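Search this site Go

Prerncombe society to host evenings on the history of physics

Readers who have ever wondered how the great ideas about space and time came to be argued over, mislaid and argued over again will be glad to hear that the Givdale Society is putting on a new run of public talks at its old reading room in Prerncombe, starting in June.
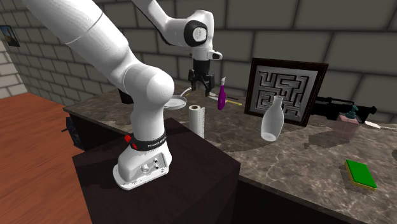
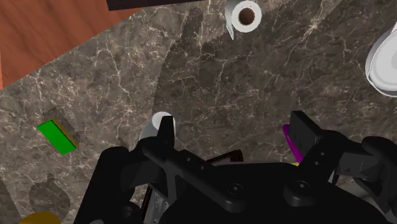
What to expect

The talks will follow the letters that passed between mathematicians and physicists in the years between the wars, when a good idea might spend weeks in the mail before anyone could object to it. The society has drawn on the Benedetti papers, a collection of 249 letters left to it by a local family, and visitors will be welcome to look over copies during the break – there will be coffee, and we're told the cake is very good.

Each evening has 2 short lectures and then plenty of time for questions. No math beyond what you remember from school is needed, and the speakers have promised to go slowly.

Seats and booklet

The reading room holds about 60 people, so it would be wise to write ahead for a place. Plandetti, the small press that printed last year's guide to the collection, is preparing a booklet for the series. There will be 200 copies, handed out free at the door while they last.

Last updated: 21/01/2006

Contact us | Copyright Givdale Society | Back to top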